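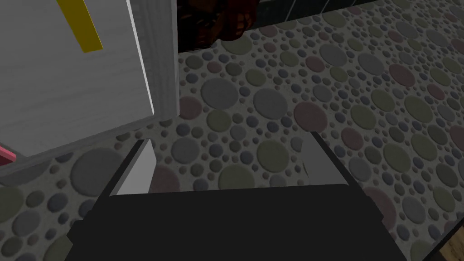 Gripper camera, simulator, jaws open.

Re: [tindall-build] Drawer task in the sim
Print | E-mail this message

Elsie Garside wrote on Friday:
> Which handle are you training on? Vekel only
> closes 16 mm before my pads touch.

The yellow one first. The black bar waits until August — I have no collision mesh for it.

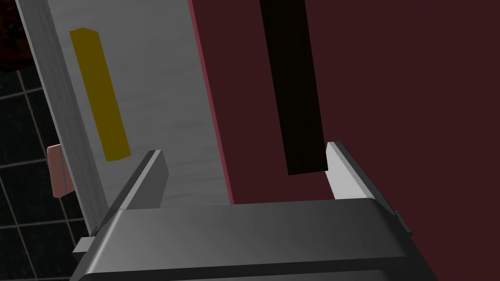 Jaw travel is set to 22 mm in the config, 20 on the bench arm in my garage. Please don't copy my file yet.

To do:
1. Check both wrists against the chest from the head camera.

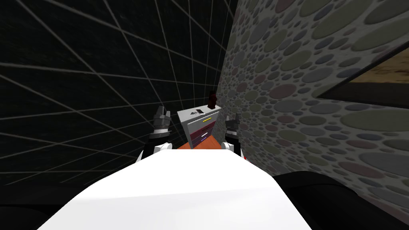 2. Rerun the approach with 3 seeds.
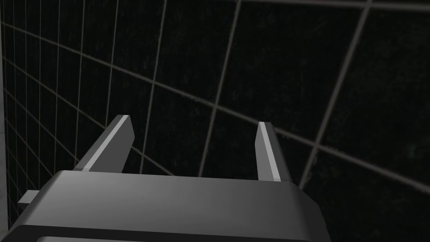
Calibration is still my weak point. Santeri's script wants straight edges, so I feed it the thin grey grid lines behind the open jaws and skip the speckled floor. Output goes to Fekano as before.

Print | E-mail this message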